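Wilby parish newsletter
28 Feb 2021

Changes to the household collection from next month

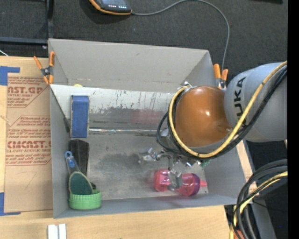
Glass and paper will be collected on separate weeks, one reader reminded us after the last issue, and she asked that we print the details in full this time, as the leaflet that came through her door gave only a web address.

The new contractor is Larkano, which takes over the round from Gamage. General rubbish will still go out every week. Paper and card will be taken one week and glass, tins and plastic bottles the next. Food caddies are emptied weekly along with the rubbish.

Everything should be at the kerb by 7am. The lorry will start at the Clultel end of the village and work back towards the church, so people in the top lanes who are used to a late collection may find it comes a good deal earlier.

Card needs to be flattened and no longer than a metre. Pizza boxes can go in if they are clean. Shredded paper should be put in a paper bag and folded over at the top. Please leave lids on bottles and take them off jars. Window glass, light bulbs and drinking glasses are not accepted, and have to go to the tip.

Garden waste stays as a paid service and runs until the end of September. Anyone who has already paid does not need to sign up again. A second brown bin can be ordered, with a limit of 4 sacks of extra cuttings at any one collection.

The parish has 1,851 addresses on the list, and 11 of them are down for help with carrying bins to the road. If you would like to be added, ring the parish office or put a note through the door. You will be asked for your address and where the bins are kept.

Old green boxes may be kept and used for glass. Spare ones can be left at the hall car park, next to the clothes bank.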